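Cemel Raises Output of Lalora Floor Finish

Cemel will add a third coating line for its Lalora floor finish in June, plant manager Gunther Kohlhase said Wednesday. The line is rated at 652 gallons a shift, up from 551 on the older equipment. 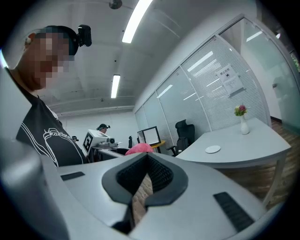

Lalora is a water-based finish for interior wood floors and is sold in 5-gallon pails. It may be used on brown wooden floors like the one partly visible here, and on unstained boards. Data sheets are available from Kamil Bednárik, Cemel sales office.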